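Workshop Diary, Danura Build
Gretville Shared Workshop
Entry of 01/01/2021

The workshop was open to members today, and the bench was reserved for the Danura arm from the morning onward. Latrice Zamora attended to the wiring and I kept the record. The purpose of the session was to continue the sorting trials begun in October, in which household articles are placed in one of two baskets, fruits on the left and office supplies on the right.

Before power was applied, the wrist connector was reseated and its screws were checked. The cable had been replaced during the previous session with a longer one from Kodikara, and it was necessary to confirm that the arm could reach across the table without pulling on it. Latrice moved each joint by hand through its full travel. The second joint remains stiff at the lower end, and a new bearing has been ordered from Wolell.
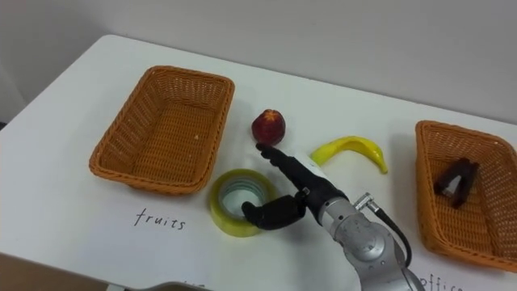
The control program is now at build 3164. The principal change concerns the speed at which the fingers close, which had been set too high for light articles. It was reduced to 18 percent of maximum for the duration of the day. Latrice considered this too cautious, and the matter was discussed at some length over lunch. It was agreed that the setting would stand until the finger pads are replaced — the present pair is worn on the inner side and should not be relied upon for any judgment about grip.

A total of 43 attempts were entered in the trial sheet. The tape caused more difficulty than the fruit. When it lies flat, the fingers have little to take hold of except the rim, and the thumb must come down very near the table. Three attempts were stopped by hand when the thumb appeared likely to press on the surface. A height limit for the thumb should be added to the program, and I have undertaken to write it.

The labels also received attention. The lettering is to be kept large and plain, with each word placed directly below its basket, so that any member who resets the bench can do so in the same manner.
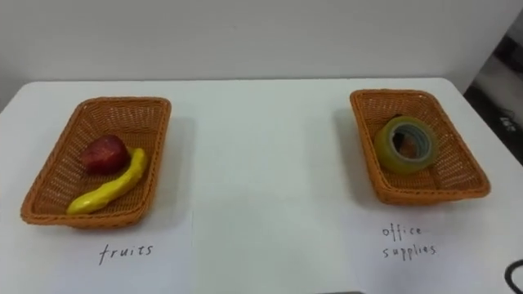
Matters carried forward

The finger pads are to be cut from the softer rubber sheet, and the old pair retained for comparison.
The bearing for the second joint is to be fitted when it arrives. Latrice has the puller at home and will bring it.
The key to the parts cabinet is still with the lathe group and must be returned before the next session.
The trial sheet has been copied into the binder, with the stopped attempts marked in pencil.

Meenakshi Joseph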